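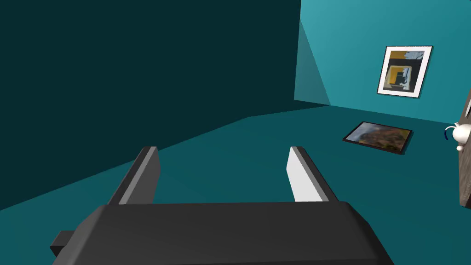
Painting a small bedroom floor – teal or leave it?

etipoki
Landlord says I can paint the floor in the back bedroom if I do it myself. Want teal. Walls too maybe. My sister says it'll feel like a fish tank. Old boards, bit rough. Anyone done it?

Tahira_M
Did ours in February. Love it. Sand first, two coats, don't walk on it for 2 days. We walked on it. Footprints by the closet forever

kshukla
Floor OR walls. Not both. My opinion, small rooms with one color all over feel cold.

Tahira_M
disagree completely, one color makes it look bigger. Less stuff in the room helps too

kshukla
Bigger and colder. I lived in one for a year, repainted the walls cream and slept better

odoi_i
What paint tho? Regular wall paint will peel off a floor in weeks. Get porch and floor enamel. I paid 114 for enough to do a room 200 sq ft, had some left over

etipoki
ok thats more than I wanted to spend. Room is smaller than that tho. Does it smell bad?

odoi_i
First night yes. Windows open, sleep on the couch

sbangash
Check what's under the old finish before you sand!! Old house = could be lead. Test kit is cheap. Guy down my street in Drasercombe got quoted 400 just for cleanup

etipoki
didnt think of that. Getting a kit tomorow. Still going teal – walls undecided

kshukla
cream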